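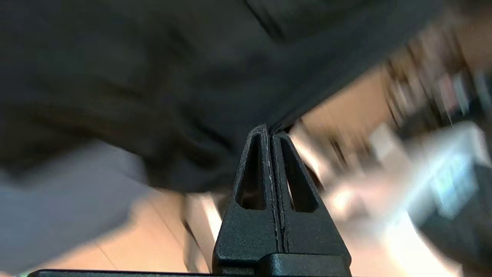 Photo: Rin Tanabe

Cloth again. Three evenings of it so far and my shoulders know about it.

Quick one tonight as I've got to pack up by nine. For anyone just joining, we're recording examples of picking up and straightening clothes, me and Rin, for the Plultmont project. One of us drives the arm, the other resets the pile and shouts if something looks daft. Then swap. The total stood at 1,019 when I last copied the drives over, of which 63 went in the bin. Mostly my fault. I kept starting the recording before my hands were ready, so you get a long dull stretch of nothing and then a lurch.

Dark stuff is the worst. Charcoal on charcoal, black fingers in front, and from the wrist view I can hardly tell where a fold ends. Rin says slow down near the cloth. I say I am slow. Looked at the playback, was not slow.

Things to fix before the next lot:
labels (we've been writing "shirt" for anything with a sleeve)
vary the starting position more, it's always the same heap
stop fast swings between grabs, the background is just streaks 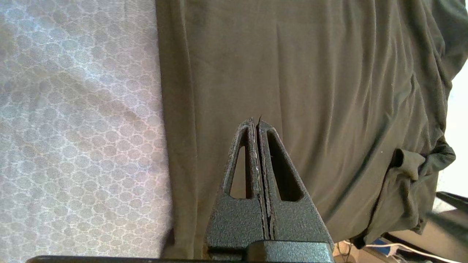
Abdul-Rahman Nartey

Olive green is much kinder. You can see the creases, and it stands out from the pale patterned cloth next to it, so I know which one I'm going for. Fingers were shut there, tips together. I've been trying to open them earlier on the way in, becuase opening late means you nudge the fabric and have to chase it.

Did nearly 366 on the green and grey things altogether, then called it. Ludow want the first batch in June and I'd like some of it to be failures kept on purpose, dropped corners and second tries, properly marked. Rin not convinced. We'll argue about it over noodles.

Drives are copying now. More when I've slept

30 March 2018

Print this page
E-mail this to a friend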